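Search this book
Reading time: 2 min

Chapter 2: Setting the Odds

A bookmaker earns money from the margin built into the odds. This chapter shows how that margin is worked out for a race with two or more runners. 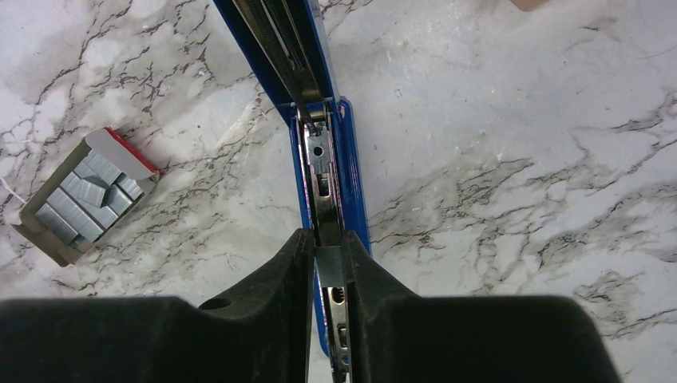 Fig. 2.1 An opened blue stapler.

We begin with the Drallham ledger, which records 485 bets taken in March. Stakes came to £3744 and payouts to £3599. Work out the gross win before reading on.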